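Chapter 6
Internal Glass: Partitions, Doors and Manifestation

Learning outcomes

By the end of this chapter you should be able to:
identify the parts of a glazed office partition and the soil found on each;
fold and turn a microfibre cloth correctly;
select a cleaning agent for plain glass, printed film and frosted film;
clean a glazed door without leaving streaks, missed edges or damage to film.

Key terms: manifestation, floor track, dry joint, pile, lint, bleeding, buffing, dwell time.

6.1 Why internal glass is treated separately

Window cleaning, covered in Chapter 5, deals with glass exposed to weather. The soil is mainly mineral and is removed with plenty of water. Internal glass carries skin grease, airborne dust, adhesive residue and the film left by earlier cleaning products. Water is used sparingly, as carpet, timber and electrical fittings are usually close by. A squeegee is seldom suitable for small panes over carpet, and most work is done by cloth and trigger spray.

The case material in this chapter comes from the Skistside offices, a single-storey building with 60 glazed panels on a daily or weekly schedule. The cleaning specification was drawn up by Parvaneh Bagheri and is referred to throughout as the Skistside specification.

6.2 The cloth

The specification calls for a plush microfibre cloth in a dark colour, reserved for glass and washed separately from floor and washroom cloths. Short-pile cloths are also sold for glass and are compared with plush cloths in section 6.7.

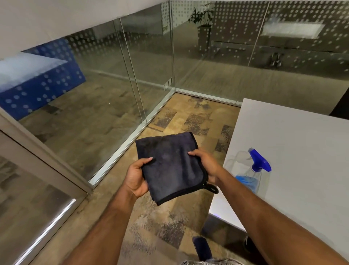
Folding determines how much clean surface the operative has available. A square cloth folded twice gives eight working faces, each used until it no longer lifts soil and then turned inwards. A cloth with a bound edge, such as the charcoal-grey one held here with its thin black binding and hanging loop, should be folded so that the loop lies inside. The binding has no pile and does not absorb. If it leads the stroke it pushes liquid ahead of it and leaves a line. The cloth is held flat under the whole hand and never bunched at the fingertips, where pressure becomes uneven.

Cloths are washed at 60 degrees without fabric conditioner. Conditioner coats the fibres, reduces absorbency and transfers to the glass as a haze. A cloth that has picked up grit is withdrawn from glass work at once.

6.3 The cleaning agent

Two products are named in the Skistside specification. Virko is a ready-to-use glass cleaner for plain panes. Brorkano is a neutral concentrate, diluted at 1 part to 100 parts water, for surfaces carrying film. Each is issued in a labelled trigger spray. Liquid is applied to the cloth when working near a floor track, a joint or the edge of a film, and may be applied directly to the glass elsewhere. Surplus liquid that runs into a track collects dust and cannot be wiped out without a narrow tool.

Sprays are kept upright with the nozzle closed when not in use. Dwell time on light finger grease is a few seconds. Heavier marks are treated a second time in preference to increasing the strength of the product.

6.4 Manifestation

Manifestation is the marking applied to glass so that people notice it. It may be a row of dots, a solid band, a logo or a frosted area. On most office partitions it is a self-adhesive film on one face only. The operative should establish which face before starting, by running a fingernail lightly across an edge.

Film is wiped along its length and never across a free edge. Scrapers, abrasive pads and solvents are not used. Ink and marker on frosted film are reported before treatment, as the pigment may spread into the texture. On a door with both frosted and dotted areas, each area is completed before the next is begun. The free hand may steady the door, but it leaves its own prints and that area must be wiped last.

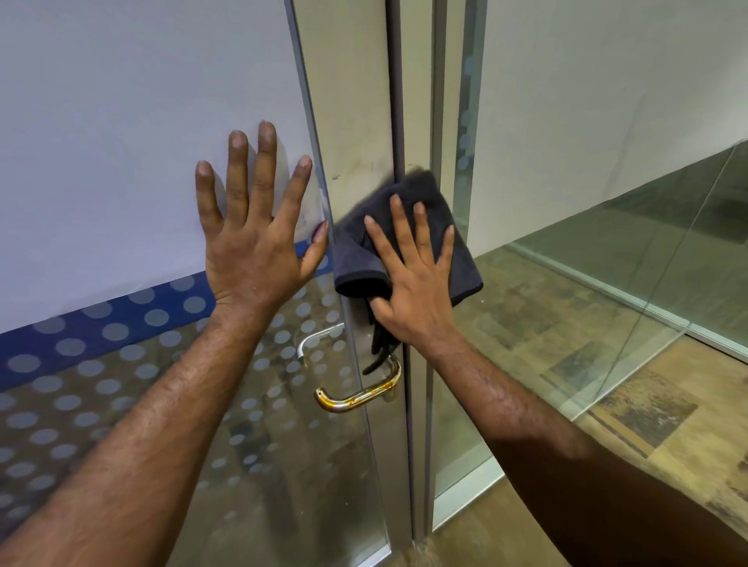
6.5 Order of work for a glazed door

1. Secure the door or confirm that it will not be opened from the other side.
2. Dust the frame, hinges and floor track with a dry cloth.
3. Clean the handles with a separate cloth.
4. Wipe the glass from top to bottom in overlapping strokes.
5. Turn to a dry face and buff the edges.
6. Inspect from both sides at a low angle to the light.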